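Small Messes, Sorted Fast: My Favorite Tricks for a Busy Worktable

I love a good worktable. Mine gets used for everything, from potting up seedlings to fixing lamp cords to wrapping presents in October (yes, I start early!), and over the years I've picked up a pile of little habits that keep it from swallowing my whole weekend.

Start with the surface itself. If yours is painted, wipe it down with warm water and a drop of dish soap, then dry it right away with an old T-shirt. Skip the scouring powder. I ruined a perfectly nice tabletop that way and had to sand the whole thing back with 200 grit before I could repaint it. Paste wax, two thin coats, and glue drips pop off with a fingernail after that. So satisfying!

Screws, hooks and picture wire go in jars, and the jars go on a shelf at eye level. I keep 12 of them and that's my limit. When they're full, something has to leave. Label the lid and the side both, or you'll be lifting jars all afternoon.

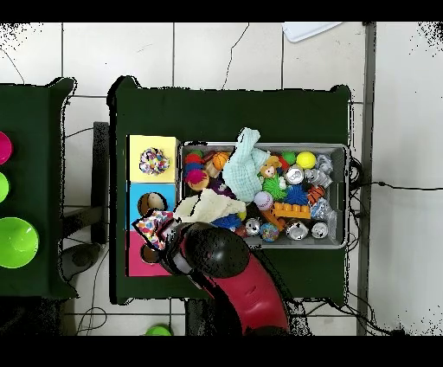 Color is my favorite way to keep several jobs going at once. Give each job its own square of felt or craft foam and keep everything for that job on its square. It works with the oddest assortment of stuff, too: a speckled, many-colored ball on yellow, a round brown thing like a coconut on light blue, and against a dark green tabletop you can tell at a glance which is which. If you get called away to the phone, you pick up the whole square, set it on a shelf and bring it back later. I cut mine from leftover foam with a utility knife and a metal ruler, three light passes so the edges stay crisp.

My neighbor Cameron Farquharson taught me the next one. Rub a little candle wax on the runners of a sticky drawer, slide it in and out a few times, and it glides like new. He does every drawer in his house each spring, and now so do I!

For cords, save your cardboard tubes. Fold the cord loosely, slip it inside, and write what it belongs to on the outside. Bread tags work nicely on the plug end.

One more for the floor. Grout around a work area gets grimy fast, so mix baking soda with just enough water to make a paste, scrub it in with an old toothbrush, and rinse twice. Put the radio on first, it takes a while.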